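Planning the Fernow Charity Golf Day
Touran Zamani, events project report

I picked the golf day at Sturodbridge because I'd caddied there one July and thought I knew how it all worked. I didn't! We had 59 players signed up and a budget of £409 for everything that wasn't food, so prizes, signs and scorecards all came out of that. 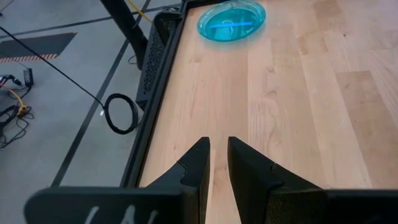

My biggest headache was the start times. I'd set groups off 14 minutes apart, which the club said was far too generous, and we settled on nine. For the sign-in desk I wanted something plain - a pale wooden tabletop with a shallow round dish in see-through blue, turquoise round the rim, would do me fine for ball markers. Plasberg lent us the scoreboard.

Next time I'd ask for handicaps on the entry form, as chasing them by email took me nearly all of the last week.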